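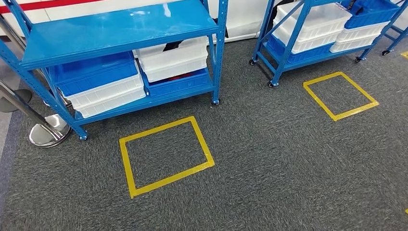
Courses > Facilities and Stores > Handout 3

Floor Marking and Mobile Shelving

Filed under: Course Materials, Storage Practice

Instructor: Rasa Paulauskas
Revised by Sarmīte Kļaviņa, April

Students are expected to read this handout before the practical session at the Plerville site. Terms used in it will appear in the written assignment.

1. Reserved floor areas

A reserved floor area is a section of floor kept free in front of a shelving unit. It is marked in yellow tape as a closed rectangle. The size of the rectangle depends on the work to be done at the unit, and two neighboring units may therefore have rectangles of different sizes. Goods, bags and carts are not to be left inside the outline, even for a short time.

Tape may be laid on short-pile carpet, but it lifts more readily there than on a hard floor. Corners should be pressed down by hand and checked at the start of each session.

2. Units on casters

A shelving unit on casters can drift out of line with its marking. Before loading, confirm that the front uprights are parallel to the tape. If the unit has moved, return the unit to its place – do not re-lay the tape to suit it.

3. Stacked bins

Bins of two colors may share a shelf and may be stacked. Students should observe the following:

- A bin should not project past the front edge of the shelf.
- Contents should stay below the rim, particularly cloth items and straps.
- The lower bin in a stack must be reachable without disturbing the neighboring stack.

4. Assignment

Draw a floor plan for two mobile units and their reserved areas, to a scale of 1:20. Indicate the direction from which each unit is approached. Plans are to be submitted to Shalini Kandpal.

Related items
Handout 2: Labels and Bin Lists
Handout 4: Aisle Widths
Reading: The Koppel Storeroom Plan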